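# Girden table top, used under a two-arm folding cell

Written up 6th July, after 18 months of use at our Vaughan site.

The cell folds clothes. It has two arms with a parallel-jaw gripper on each, and the arms stand behind the far edge of the table. We work through trousers mostly, with shirts and towels when we have them. The table was bought to replace a desk that flexed whenever both arms pushed down together. Chenxi Lei chose the Girden from the catalogue and I have looked after the cell from the start, so most of what follows is about living with it.

## Delivery and fitting

The top came on a pallet with the legs packed separately. The instructions are one sheet and they are good enough. Two people can lift the top, but the turn through our door was tight and we chipped the door frame. Allow a full morning if you are also moving arms.

Levelling took longer than assembly. The feet adjust by hand until there is weight on them, then you need a spanner, which isn't supplied. I set the height of the four corners, checked the middle with a straight edge, and went round again the next day. It had settled a little on the carpet and needed one more adjustment. Since then I have checked it every December and every summer and it has stayed put.

## The surface

Good for this job. White makes a dark garment easy to pick out, and the finish lets cloth slide without letting it skate away. Navy and black trousers give us very little trouble. White towels are another matter, and for those Raed Najjar lays a grey sheet over the top.

It marks. Smudges show up within a day of cleaning, and there are scuffs that won't come off with anything I am willing to use. They come from fingertips being driven down slightly too far. None of them is deep enough to catch a thread. I wipe the top with a damp cloth and a drop of washing-up liquid, then again with plain water. Don't use polish. We tried it once and the cloth slid so easily that the grippers lost the hem on almost every pick until I had washed it all off.

The rounded corners are welcome when you walk past as often as we do. The two cable holes are on the front side as we have it, which is no use for the arms, as all the power is at the back. Turning the table round would fix that, but then the holes would be under the garments. I have left it.

## Setting the arms to it

This is where a stiff top pays for itself. The routine after any change to the arms or the table is:

1. Bring each gripper down by hand to a strip of paper and stop when the paper drags.
2. Save that height for the left and the right separately. Ours differ by 2 mm.
3. Close and open each gripper on a folded hem 30 times and look at the fingertips.
4. Run a full fold on one pair of trousers at reduced speed, with a hand on the stop button.

On the old desk the heights had drifted by lunchtime. On the Girden I only redo them after a finger change. We fit Flarkex fingers and replace them at 3000 picks, whether or not they look tired. Delyth Llewellyn keeps the tally on a card by the controller.

Cable care has nothing to do with the table, but it will stop your work sooner. Each arm needs enough slack to reach the wrist at full stretch, and the loop has to stay above the cloth. I go over both loops by hand at the start of a run. The power strip and the loose runs stay on the carpet behind, where the legs of the table don't trap them.

## Tape marks

We mark the drop zone on the front right of the top with red tape. The tape is the weakest part of the whole arrangement. Sleeves and cuffs drag over it, the corners lift, and the colour smears when it is wiped. The Girden has no printed grid and none is offered, which I would have paid extra for. Branwen Pugh asked the seller about it and was told to use tape.

If you renew the tape, measure from two edges of the table and write the numbers down. The edges have a slight curve to them, so take both measurements from the same points each time. Old glue comes off with warm water and patience – a plastic scraper is fine, a metal one isn't.

## What I'd change

- Supply the spanner.
- Offer the top without holes. Small parts go down them.
- Offer it in a mid grey for people who handle pale fabric.
- Put the load rating on the top itself. Themis Sotiropoulos had to dig it out of the order papers before we could sign the cell off.

We also looked at the Wekidden bench. It is heavier and has a lip along the front, and the lip would have fouled the fingers when a long leg is pulled towards you. For bench work by hand I would probably choose it over the Girden.

Trousers on the table, with both grippers holding:

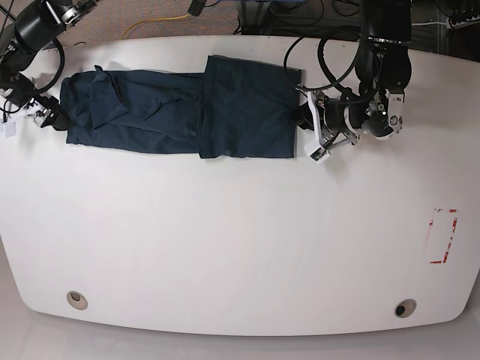
## Verdict

Four out of five. I would buy the same top again and order the spanner with it.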